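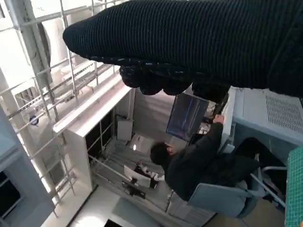 Fig. 1. Gloved hand, wrist camera view, fingers down over the bench. Person seated at the monitor below.

Home | Modules | Timetable | Handouts | Lab booking

Robot Safety and Faults, handout 8
Notes: Anjana Bhattacharjee. Revised 22 April 2026

Case for this week: the Arboleda hand stop

Read before the session. Bring the fault sheet from last time, we carry on from there.

What happened, short version

Arm parked above the bench, fingers hanging. Hand had the knit glove on. In-ho Ban at the desk changing a setting. Index finger closed by itself, then opened, then closed again and stayed closed. Controller said everything fine. In-ho hit the stop, arm held, finger did NOT let go. Nobody hurt. Finger motor too hot to touch when Kvido Ďurica took the glove off.

So two faults, not one. People always write up the first and forget the second.

Fault A: finger moved with no command
Fault B: stop pressed, finger kept pulling

Keep them apart in your write-up. I took marks off for this last year and will again.

Fault A

First guess was software. Wrong. Kvido replayed the log, no command to that finger in the 9 minutes before. Second guess was noise on the line. Also wrong, but it took a whole afternoon to rule out.

Real cause: glove. The ribbed knit had been pulled on too far, and a fold had worked in behind the first joint. Fold pushes on the position sensor lead, lead shifts, reading jumps. Controller thinks finger is open wider than it is, so it corrects. Closes. Lead shifts back, reading jumps the other way. Opens. And so on until the fold jammed properly and the reading stuck.

Note that the controller did what it was told. Bad number in, bad movement out. No alarm, the number was bad but still inside the allowed range.

Questions people asked in July when I ran this before:
- Why no check between motor current and position? There is one. It only trips after 500 ms of steady disagreement, and the finger kept swapping direction before it got there.
- Then why no trip once it jammed? Position reading and target matched by then. Nothing to disagree about. The current alone was not being looked at.
- Would a thinner glove help? Maybe. Fit matters more.

Fault B

The worse one. Stop button cuts the arm drives and puts the brakes on. It was never wired to cut the hand. Hand has its own supply, fitted later by Durken, and the drawing was never updated. Label on the button says STOP, so everyone beleived it stopped everything.

Satish Joshi found it by tracing the cable by hand. Good habit. Drawings tell you what somebody meant to build.

Think about where people are. Look at Fig. 1 again: person in the chair, leaning in, one hand up near the corner of the monitor, and the fingertips hang down over the same bit of room in the view. A closing finger with no stop on it is a pinch risk for anyone who reaches up to help. First instinct is always to grab the hand and pull. Don't.

(The camera looks down at a steep angle, so don't try to judge distances off the picture. Use the floor plan.)

What was changed

1. Hand supply now goes through the same stop circuit.
2. Current limit per finger, trips by itself whatever the position says.
3. Glove goes on with power off. Check behind each first joint with a fingertip, smooth any fold out.
4. Nobody works at the desk with the arm parked over the bench side. Park position moved.
5. Stop test at start of every session: press, then try to move each finger by hand. Write it down.

Number 2 gave false trips for the first 13 runs, limit was set too low. Ritu Bajpai raised it in small steps. Don't change it without asking her.

Still open

Does cutting power to the hand make it drop what it's holding? Yes. Is that ok? Depends what it's holding. We'll argue about it in class, come with a view. Ernirell hands lock on power loss instead, which brings its own trouble if a finger is caught.

For next week

One page. Pick a machine you use, find its stop button, list what it does cut and what it doesn't. Trace it, dont guess. If you can't trace it safely, say so and say who you would ask.

Hand in at the Govside desk or by the module page.

This site uses cookies to remember your login. Accept | Settings

Contact the module office | © Robot Safety and Faults teaching team | Back to top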